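Progress report on the Narside practice guide
To the Flirnari fund, 05/12/2019

Hello again from the Etgate workshop! You asked for something shorter than last time, so I'll try to stay on the one thing your money is paying for, the good practice guide for small tabletop arms. The draft now stands at 30 rules, up from 11 when I last wrote, and I'd be happy to see that number go down before we finish. A guide that people can't hold in their heads while they're working is a guide that stays in a drawer.

Most of the recent additions are about how the table gets laid out. We work with everyday things (fruit, a marker, a plate, bread) and the standing task for trying out the wording is a slice of bread and a basket.

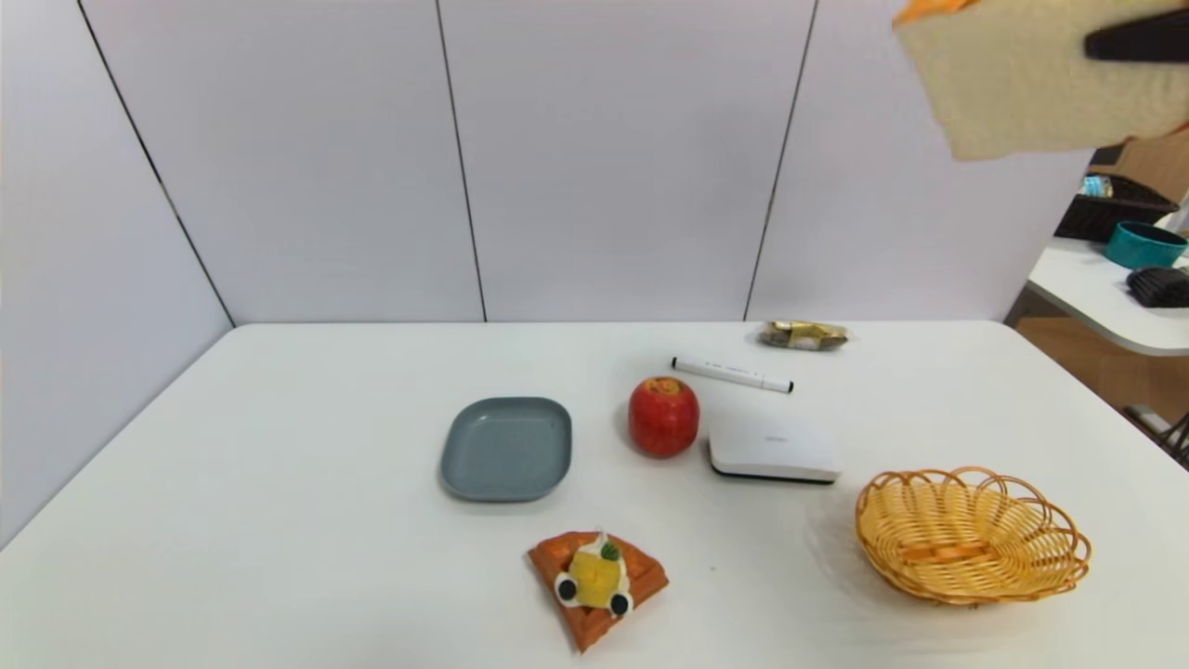
Bread in the gripper, basket at the near right of the table.

Rule 4 used to say "keep the work area tidy," and I've thrown that out because no two people read it the same way. The new version says to write down every item on the table before the arm is powered, and to include anything on a neighboring surface the arm could reach. It's dull to do and I grumble about it, but the lists are already useful when we compare one session with another.

Then there's the section on approach. I spent far too long on this one – the old text gave a single speed limit for everything, which made people either crawl or ignore it.

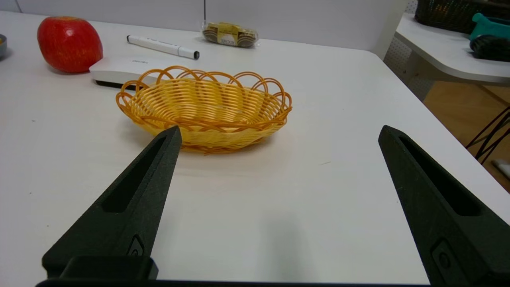 So the draft now splits the move in two. You travel at whatever speed the risk sheet allows, then stop with the fingers open and short of the target, check that the path down is clear, and only then go in. The operator says "going in" out loud. Peeters, who are reading the draft for us from the factory side, wanted a written check at that point as well. I talked them into a spoken one, and we agreed to look at it again in June.

Letting go of things was the part I expected to be easy, and it has turned into the longest page in the guide.

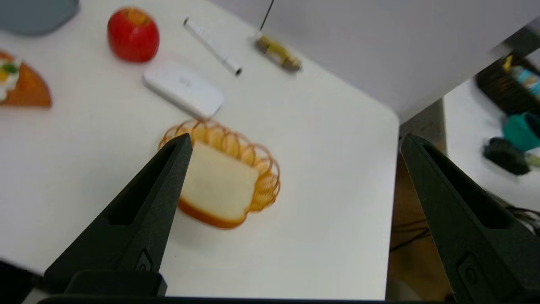 The wording we've settled on for now is that a release counts as finished when the item is resting on its own and both fingers are clear of it. Soft food gets its own line, with a note that a slice may settle at an angle and that this is fine unless the task sheet says otherwise. I also added a rule against reaching in by hand to straighten something while the arm is live. I've been guilty of that one myself, so it's in bold.

Last, the start position. Fingers open, nothing held, clear table between them, and the operator signs the sheet. I like this rule a lot! It takes seconds and it gives everybody the same place to begin. 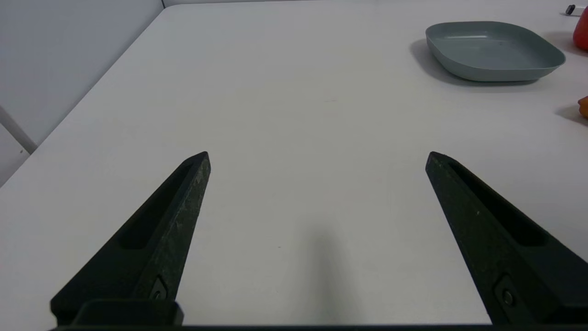 What's left to do

Two sections are still missing, the one on cables and the one on handing over between operators. I have notes for both, and the cable one is mostly a matter of getting it typed up. We're on budget apart from printing, where I'd like to move a little over from travel if you're okay with that. A yes by email is plenty.

Recent items
Narside guide: how to comment on the draft
Notes from the Etgate open afternoon
Risk sheet template, second version
Flirnari fund: reporting dates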